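문 하나를 여는 데 드는 손
원격조종으로 로봇을 가르친다는 사업을 들여다보았다

카드리 레바네는 하루에 문을 백 번쯤 연다고 말하려다가 고쳐 말했다. “정확히 100번이에요. 할당량이 그래요.” 그의 직장은 실내 서비스 로봇용 학습 데이터를 만드는 회사 이를로브(Jirlow)다. 책상에는 양손에 하나씩 쥐는 조종 장치와 모니터가 놓여 있고, 그가 손목을 돌리면 화면 속 로봇의 손목도 돌아간다. 로봇은 시뮬레이션 안에 있다. 문도, 복도도 그렇다.

회사가 파는 이야기는 간단하다. 사람이 로봇의 팔을 빌려 일을 몇 번 해 보이면 그 기록을 먹은 모델이 나머지를 알아서 한다는 것이다. 투자 설명 자료에는 ‘보여 주기만 하면 된다’는 문장이 두 번 나온다. 나는 이 ‘보여 주기’가 무엇으로 이루어지는지 궁금해서 2월 22일 이 회사를 찾아갔다. 허락받은 시간은 오전 한나절이었다.
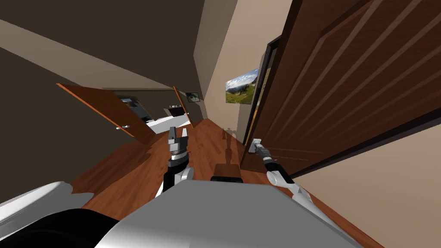 시연 한 번을 업계에서는 에피소드라고 부른다. 이를로브가 ‘문’ 항목으로 쌓아 둔 에피소드는 2263개다. 숫자만 들으면 많은 것 같다. 그런데 레바네의 화면에서 오른쪽 집게가 은색 레버 손잡이를 물고 짙은 적갈색 문이 비스듬히 열려 있는 대목을 보고 있으면, 그 숫자가 무엇을 세는지 의심스러워진다. 손잡이를 어느 각도로 잡을지, 얼마나 눌러야 걸쇠가 빠질지, 문이 밀려올 때 몸체를 어디에 둘지는 전부 사람이 정한다. 기록에 남는 것은 관절의 각도와 카메라 영상이다. 왜 그렇게 했는지는 기록되지 않는다.

레바네에게 왜 그렇게 잡느냐고 물었더니 한참 만에 대답이 돌아왔다. “그냥 그게 되니까요. 처음 몇 주는 안 되는 쪽으로만 잡았고요.” 그러니까 모델이 배우는 것은 숙련된 사람의 버릇이다. 버릇도 쓸모가 있다. 다만 회사 자료는 그것을 ‘이해’라고 적는다.

손목 카메라의 사정

로봇을 조종하는 사람은 대개 두 종류의 화면을 오간다. 하나는 몸체 쪽에서 내려다보는 화면이고, 다른 하나는 집게 바로 뒤에서 손가락 사이를 들여다보는 화면이다. 뒤의 것은 물건에 가까이 갔을 때 요긴하다. 가까이 가지 않았을 때는 방향을 잃기 딱 좋다.
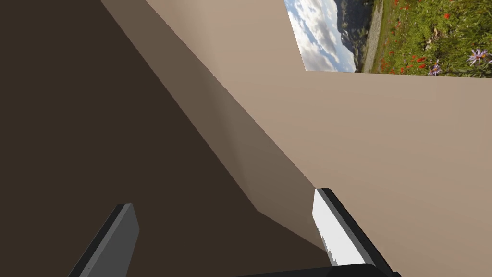 원격조종의 약점으로 흔히 지연 시간을 꼽지만, 내가 옆에 앉아서 느낀 어려움은 훨씬 원시적이었다. 어디를 보고 있는지 모르겠다는 것이다. 손목 화면에 갈색과 베이지색의 민무늬 면만 가득하고 벌어진 두 손가락 사이에 아무것도 없을 때, 사람은 모서리 하나를 단서로 삼아 머릿속에서 방을 다시 짓는다. 한쪽 구석으로 산과 붉은 꽃이 핀 풀밭이 옆으로 누워 보였는데, 나는 그걸 보고서야 화면이 얼마나 돌아가 있는지 알아차렸다. 사람에게는 하늘이 위에 있어야 한다는 상식이 있다. 같은 화면을 받아 든 모델에게 그런 상식이 있는지 이를로브의 누구도 확답하지 않았다.

데이터 품질을 맡은 할프단 스노라도티르는 이 문제를 걱정하지 않는 쪽이다. “그래서 여러 시점을 같이 넣습니다. 한쪽이 못 보면 다른 쪽이 보지요.” 그는 에피소드를 하나씩 재생해 보고 쓸 것과 버릴 것을 가른다. 손잡이를 놓쳤다가 다시 잡은 기록은 어떻게 하느냐고 물었다. 예전에는 버렸고, 지난 7월부터는 남긴다고 했다. 실수에서 빠져나오는 동작이 없으면 모델이 한 번 삐끗한 뒤 그대로 굳어 버리더라는 것이다.

납득이 가는 설명이었다. 그런데 바로 그 점이 문제이기도 하다. 남길 실수와 버릴 실수의 기준이 무엇이냐고 다시 물으니, 그는 문서가 있다고 했다가 잠시 뒤에 아직 초안이라고 덧붙였다. 결국 그 기준도 한 사람의 눈썰미에 있다.
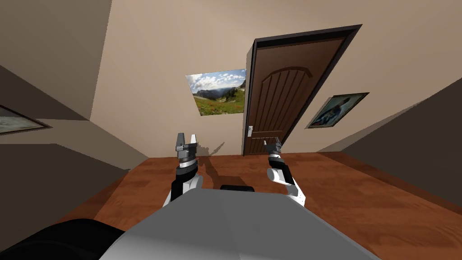 게다가 에피소드가 늘어난다고 다양성이 같이 늘어나는 것도 아니다. 경쟁사 시브스테드(Skivstead)는 실제 건물에서 사람이 로봇 팔을 직접 붙잡고 움직여 주는 방식을 쓴다. 느리고 비싸고, 하루에 10건을 건지면 잘한 날이라고 한다. 이를로브 사람들은 그 숫자를 들으면 웃는다. 시브스테드 쪽은 반대로 시뮬레이션의 문에는 뻑뻑한 경첩도, 습기를 먹어 부푼 문짝도 없다며 웃는다. 양쪽 다 상대의 약점을 정확히 알고 있고, 자기 약점은 다음 버전에서 해결된다고 말한다.

나는 두 방식 가운데 어느 쪽이 이길지에는 큰 관심이 없다. 궁금한 것은 구매자가 무엇을 사는지다. 요양시설 운영사 베스테르고르(Vestergaard)는 이를로브의 조작 모델 ‘요코(Joko)’를 시험 도입했다. 담당자에게 전화로 결과를 묻자 문은 잘 연다는 답이 왔다. 어떤 문이냐고 물었다. 레버가 달린 실내문이라고 했다. 시설에는 미닫이도 있고 방화문도 있는데, 그쪽은 직원이 열어 준다. 로봇이 문 앞에 서 있으면 지나가던 직원이 문을 잡아 준다는 이야기다. 도입 전 계획서에는 없던 업무다.

스노라도티르는 이 대목에서 손잡이 종류를 늘리고 있다고 답했다. 둥근 손잡이, 긴 받침판이 달린 손잡이, 문살 무늬가 다른 문짝 같은 것들이다. 레바네의 말로는 둥근 손잡이가 제일 싫다. 레버는 걸치고 누르면 되지만 둥근 것은 물고서 돌려야 하고, 평행 집게 손가락은 자꾸 겉돈다. 한 종류를 추가할 때마다 그의 할당량은 처음부터 다시 시작된다.

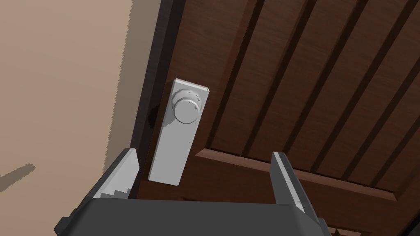 누구의 기술인가

레바네의 계약서에는 그가 만든 동작 기록의 권리가 모두 회사에 있다고 적혀 있다. 보수는 통과된 에피소드 수로 정해진다. 통과하지 못한 기록에는 돈이 나오지 않는데, 앞서 말했듯 회사는 이제 실수가 섞인 기록도 골라서 쓴다. 그런 기록은 통과로 치느냐고 물었더니 레바네는 스노라도티르를 쳐다보았고, 스노라도티르는 건별로 다르다고 했다.

이 업계의 홍보물에서 사람은 보통 첫 단계에만 나온다. 사람이 보여 주고, 로봇이 배우고, 사람은 퇴장한다. 내가 본 오전에는 퇴장하는 사람이 없었다. 새 손잡이가 들어오면 레바네가 다시 앉고, 모델이 막히면 막힌 상황을 골라 다시 시연하고, 현장에서는 이름도 모르는 직원이 방화문을 잡고 서 있다. 이를로브는 이 가운데 첫 번째 일만 비용으로 계산한다. 나머지 둘이 얼마인지 물었지만 자료를 받지 못했다.

돌아가기 전에 레바네가 조종 장치를 한번 쥐어 보라고 권했다. 나는 10분 동안 문을 한 번도 열지 못했다. 집게를 손잡이 위로 가져가는 데까지는 갔는데, 누르려고 하면 팔꿈치가 먼저 벽으로 갔다. 레바네는 내 손등에 자기 손을 얹어 각도를 조금 틀어 주었다. 내 기록은 삭제되었고, 그는 남은 할당량을 채우러 자리에 앉았다.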